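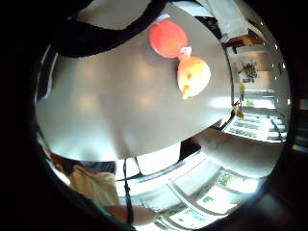 Photo: Brullbridge test records. Fiction first published in Fernstead, September 18, 2021.

Acceptance Test

The protocol called for 80 trials per device and one observer. Montserrat Xolalpa was the observer. She had written the protocol herself in April, and she had left out a field for remarks, on the grounds that remarks could not be averaged.

There were two devices. The Stescombe was a hand-held gripper with a camera on it. The Trujillo was a glove. Brullbridge had money for one of them, and the purchasing form had a single line.

The Stescombe went first. The operator squeezed, lifted, moved the toy, released it. Xolalpa watched the feed on her laptop. The lens bent the table into a gray slab and put the rest of the room around its rim, the floor swinging up along the bottom whenever the operator turned his wrist. She logged time to grasp, time to release, and whether the object had left the surface. The operator did not talk. At trial 31 he asked whether a toy that rolled over during release counted as placed.

"Where did it end up?"

"Inside the limit. Upside down."

She looked at the protocol. It defined a limit and did not define up.

"Placed," she said, and typed a 1.

The Stescombe finished with 77 good trials. Two of the others were drops. The third she had entered as a timeout, although the operator had simply stopped, with the jaws open above the red one, and stayed like that until the clock ran out. She asked him if there was a fault.

"No fault."

"Then what was it?"

"I was looking at it on your screen," he said. "I couldn't tell which way to go."

There was no code for this. She used code 4, operator delay, and moved on to the glove.

The Trujillo took longer to set up. The straps had to be tightened in order, fingers first, then the back of the hand, and the cable had to run back along the arm with enough slack for a full reach. The marker cube went on last. She checked it for play by pushing it with the end of a pencil. It did not move. She had him make a fist and open it, then touch each finger to the thumb, and compared the trace with what she could see. The index finger lagged. They loosened one strap and did it again, and the lag went away.
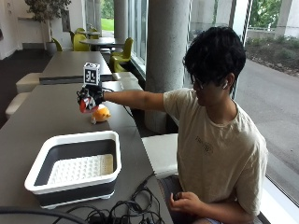
The Trujillo glove over the orange toy. The basin is in the foreground.

The glove was slower. By the end of the first block that was clear enough that she could have stopped, and the protocol allowed stopping. She did not stop. The operator leaned in from his seat and reached across, and his hand did something before each grasp that it had not done with the gripper. It waited over the toy. The wait was short and always came at the same height, and it showed in the trace as a flat place in the curve.

She measured a few of the flat places. Then she went back to the Stescombe data and looked for them. There were none, apart from the timeout.

"Are you pausing on purpose?" she asked.

"Am I pausing?"

"Before you close."

He held the glove over the toy and thought about it. The trace ran flat across the screen for more than 9 seconds.

"I don't think that's me," he said. "I think that's how I pick things up."

"You didn't do it with the other one."

"With the other one I wasn't picking things up. I was working the handle."

She told him to continue and to change nothing. He changed it at once, of course. The next trials were fast and poor, and he dropped one. She let him run until he had forgotten about it and the flat places came back.

When the last trial was in, she ran the comparison. The Stescombe was ahead on speed and on success rate. It was also cheaper, and it did not need to be strapped to anyone. She filled in the form down to the single line and left the cursor there.

Then she opened the protocol, found the table of fields, and added a column at the right-hand side. The software asked for a data type. She chose text.

"Do you want this off?" said the operator, lifting the glove.

"Leave it on," Xolalpa said. "Trial one, please. Same object."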